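Tuncombe cell: setup and care FAQ

How long does the arm need before I can run it?
Give it 11 minutes from power-up. Joints that have stood overnight are stiff at first and the position readings drift.

Where should I park the arm between runs?
Use the Gelora home pose in the menu. Don't push it there by hand while the brakes are on.

How often is the gripper finger checked?
Every 2 weeks. Wipe it with a dry cloth, look for wear at the tip and try the fixing screws. Spare fingers come from Sasach and are ordered in packs of 3.

The arm stops halfway and shows a cable fault. What now?
Switch off, then follow the cable from the gripper back to the base. It needs enough slack for the last joint to turn fully both ways. If the fault returns after a restart, swap the cable.

Does the tablecloth have to come off for calibration?
No. Smooth it flat and run the height check again whenever it has been moved.

What do I put out for the reach test?
Mixed household items of different heights. The sandal, the can on its side, the snack roll, the small steel dish and the mayonnaise bottle will do. Start with the finger above the sandal.
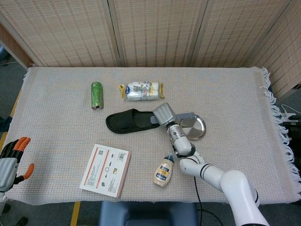

Nutsugah wrote in to say that the height check passes more reliably if the arm is sent home first, and asked for that to be added to the steps. It will go into the next version.

Can I change the speed limit?
Only in the service menu. Note the old value first.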